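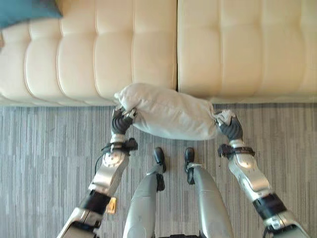

4.2 Wrist readings during exercise and in the rest period at home

The second part of the study dealt with how well the wrist units followed the heart rate of people exercising in their own homes. Each of the 36 participants was given a Dokex wristband and a chest strap, and was asked to wear both from the start of a session until the end of the rest period. The chest strap was treated as the reference throughout. Participants chose their own exercise. Most used a stationary bike, a step or a mat, and a smaller group followed circuit routines with light weights.

Recording began in July and closed on 10 March 2019. In that time the participants uploaded 2039 sessions. Sessions in which the chest strap had lost contact for longer than a minute were removed before analysis, as were those where the two clocks could not be matched. We did not remove sessions in which only the wristband had lost contact. Gaps of that kind are part of what a user would see in ordinary wear, and leaving them out would have made the wristband look better than it is.

Agreement between the two devices was closest on the stationary bike. The hands stay on the bars, the wrist hardly bends and the band has little reason to move. Step routines gave slightly poorer agreement, mostly in the first minutes, when the wristband tended to lag behind the strap. Circuit routines were the weakest of the three. Gripping a weight tightens the tendons under the sensor, and in many sessions the wrist reading dropped at the very moment the chest reading rose. The same pattern was found in the laboratory trials at Isley (Section 3.4), although there it was less marked — the bands had been fitted by staff and were worn tighter.

A second kind of error appeared in the step sessions. For short stretches the wristband reported a value close to the stepping rate and held it there until the pace changed. The maker's software on the Zernutach test units has a filter meant to deal with this, but we could not tell from the exported files whether it was switched on for every participant. We therefore report the step results with and without these stretches.

The rest period was defined as the 15 minutes after the participant pressed the stop button. They were asked to sit or lie down, to keep both devices on and to avoid eating. We did not tell them where to rest. The diaries show that the sofa was the usual choice, followed by the bed and the floor. Padded seats with tufting, like the cream sofa in Figure 4, came up several times in the comments, as did pillows, which some participants placed under the arm wearing the band. Others lay with the arm beneath the head. We had not asked about arm position at the outset, and the diary form was changed to include it once the first comments had been read.

Arm position mattered more than we had expected. With the arm lying along the body or supported at the side, the wristband followed the fall in heart rate closely. With the arm raised or bent beneath the head, the signal weakened and the band often repeated its last good value for a while before catching up. This produced a false plateau in the recovery curve. A user looking only at the wristband could take it to mean that recovery had slowed.

Skin temperature may have added to the effect, but the home data do not allow the two to be separated. The Achterberg group used a heated room for their rest trials and reported fewer weak signals. Their participants all sat upright in the same chair, however, so the comparison is of limited use here.

Strap tightness was recorded by hole number only. Many participants loosened the band as soon as they stopped exercising — a habit mentioned freely in the diaries — and did not always note the new setting. For this reason tightness was left out of the model for the rest period and kept for the exercise period. The model was refitted on 1000 resampled sets of sessions, drawn by participant so that heavy users did not dominate. The order of the three exercise types stayed the same in all of them. The effect of arm position varied more in size but kept its direction.

Figure 4. Cream tufted sofa with a white pillow and a teal throw pillow.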